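Ollislow Theater: The Director on the Organ, the Balcony and the Next Thirty Years

The Ollislow Theater in Jalline has operated as a playhouse, a movie theater, a furniture warehouse and, since its reopening, a hall for live music and film. It seats 446 on two levels. The Jalline Heritage Office spoke with the theater's director in the upper lobby for its series on historic places of entertainment.

The director came to the post after a career in regional concert halls and had not planned to remain. "I was hired to close out one season," the director said. "The roof was leaking over the left side boxes, and the board wanted somebody who could read a contract. I read the contract, and then I started reading the building."

The auditorium follows the horseshoe plan common to provincial theaters of its period, with a shallow balcony carried on iron columns. Visitors often ask why the columns were kept when the floor was rebuilt. "They hold up the balcony," the director said. "We did look at a steel beam that would have let us take out the front four. The engineers at Osman showed us what it would do to the plaster below, and that was the end of the discussion. We sell the seats behind the columns at a lower price and we say so on the ticket."

Osman, the firm that directed the structural work, also supervised the cleaning of the ceiling. The painted panels had been covered during the warehouse years with a brown distemper. Removal took two summers, with 65 panels treated in place and the remainder brought down to a workroom on the stage. The director described the result as uneven by intention. "Where the paint was gone, we left it gone. There was pressure to fill in the missing faces. I think a visitor can accept that a figure has lost its head."

The pipe organ has drawn the most inquiries from the public. It was installed for silent pictures and was silent itself for decades after the blower was sold. A replacement blower has been fitted beneath the stage, and three of the six ranks now play. The director declined to give a completion date for the others. "Organ builders do not like dates, and I have learned not to ask for them. The strings will come next. The reeds need new leather and a good deal of money."

On programming, the director was direct about the limits of the house. The stage is 30 feet wide at the opening and has no fly tower, which rules out most touring musicals. Chamber opera, dance on a small scale and film with live accompaniment make up the greater part of the calendar. The Ernness Chamber Players hold a residency each June and rehearse in the hall with the doors open to the public.

"The rehearsals are better attended than some of our concerts," the director said. "People bring lunch. They are not supposed to, and there is a sign."

Asked about the acoustics, the director noted that the hall is dry by modern standards. The rebuilt floor is laid over an air space, as the original was, and the seats were upholstered in a thinner fabric after tests with a full house. A proposal to hang reflectors over the stage was set aside because they would have crossed the line of sight from the back of the balcony.

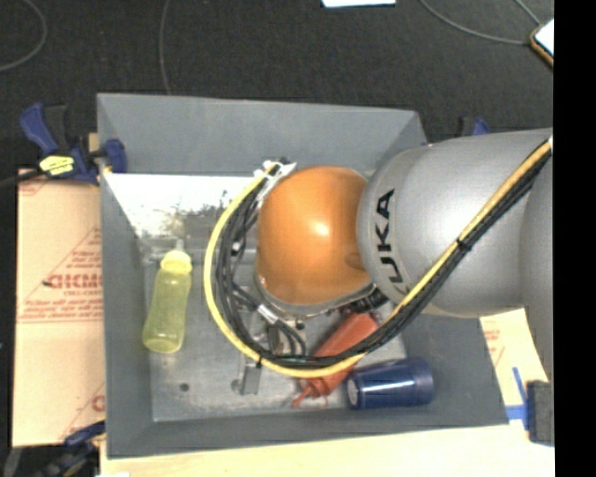 Ticket revenue covers a little more than half of the theater's operating costs. The balance comes from the town of Jalline, from rentals and from a membership plan that opened with 200 places and has since been enlarged. The director does not favor raising prices to close the gap. "A family should be able to come on short notice and sit together. If we lose that, we have restored a very handsome room for other people."

The next phase of work concerns the street front, where the original canopy was removed and the doorways narrowed. Drawings for a new canopy are with the planning department. The box office will move from its temporary window on the side street back to the center of the lobby once the doors have been widened.

Guided tours of the auditorium and the organ chamber are offered on the first morning of each month, except during the June residency. Reservations are made at the box office. The balcony stairs are steep, and visitors who prefer to remain on the main floor may join the tour there.

Interview conducted by the Jalline Heritage Office. Published 22/10/2023.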